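Station notebook, Graklow bench
2025-12-28
Written up by Ju-won Jang. Imtiaz Khan, please add to it on Monday if I got a part wrong.

Quiet Sunday in the lab, so I finally got a long stretch on the wrist-mount station with the watch-wiping task. Main job was cable strain on the right side, plus going over the gloves, straps and controllers. Very happy with how this rig is coming along! Task as before: pick up a watch, wipe it with the green cloth, put it down.
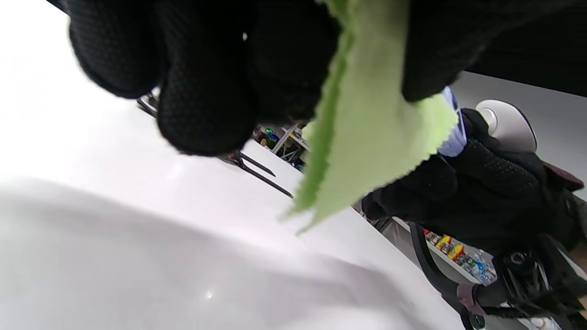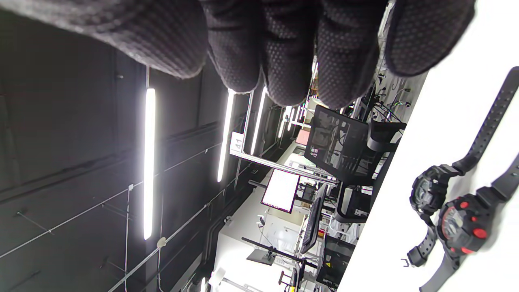
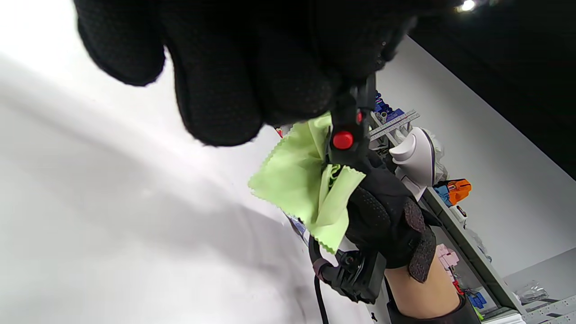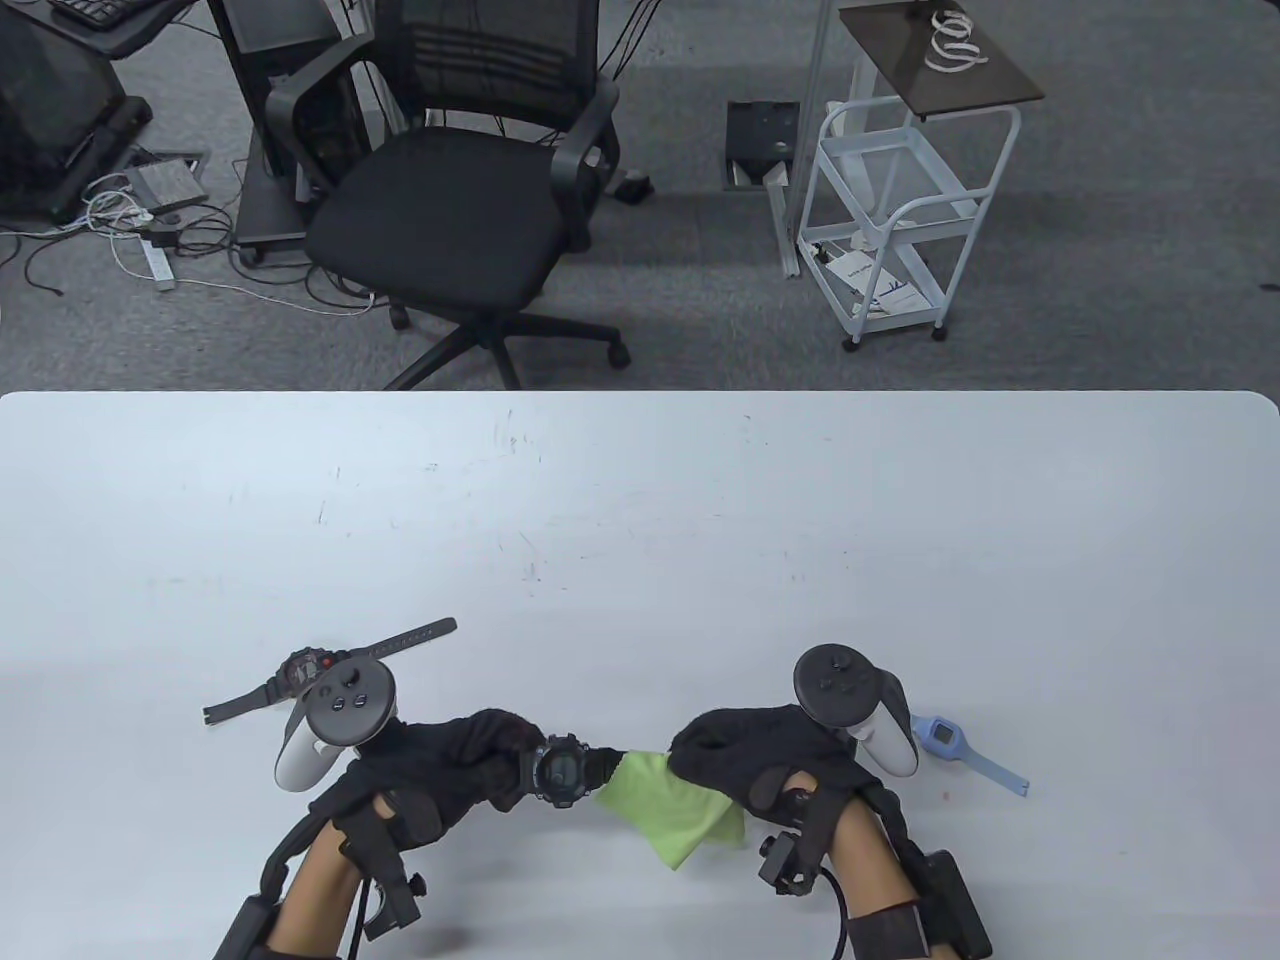 Setup notes

Controllers go on the backs of the wrists, tracking rings up and clear of the sleeve. I snugged the right strap one notch past where we had it last week and the drift we kept grumbling about dropped right off. I did the arm swing test before and after (ten slow, ten fast) and the difference in the plots is lovely. Left strap stayed where it was.

Black gloves, the dotted ones. They hold a pinked cloth corner well, even when it's folded over double, and a watch strap doesn't slide through the fingers the way it did with the smooth pair. The smooth pair is in the drawer and can stay there.

Cable on the right forearm: this was the one I came in for. I had it routed straight back and it tugged every time the wrist rolled outward. Now it leaves the mount in a loose curve with slack before the elbow. Rolled the wrist through its whole range, no tug, no dropped stream. I want to copy the same curve onto the Nitham station, Imtiaz, if you have no objection.

Muviser log for the day: 316 episodes queued, 2 thrown out by the sync check, both from before I moved the cable. Running total for this task is now 2,958. Sync offset sat at around 117 microseconds after the restart and stayed put all afternoon, which made me grin.

Small repairs

Mount knob on the left bracket had worked loose again. Backed it out, cleaned the thread, dab of the blue threadlocker, back in by hand and then a quarter turn. Leave it alone overnight before anyone leans on it.

Camera lens wiped on the right module with the lens paper. Please don't use the task cloths for this, they pick up glove lint and it ends up on the glass.

Trigger clip, left side: still a bit stiff in the last millimeter or so. Works fine, just feels mushy. I think it's the return spring. Begum sells the spring in bags, I put one on the order sheet.

Watch placement

Tried starting the watches close together with the straps crossed, and it's a much better start than laying them out in a neat row. The hand has to choose an edge and commit to it, and you see that in the wrist trace straight away. Stiff resin straps spring back when you let go, so give them a second before you reach again. I'd love a whole block of crossed starts next time.

Still open

Calibrate again from cold, right wrist first.
Check the left knob for creep.
Swap the cloth at the start of the next block.
Ask Imtiaz whether Nitham has a spare elastic forearm band in the wider size.
Export today's log before the Muviser update goes on.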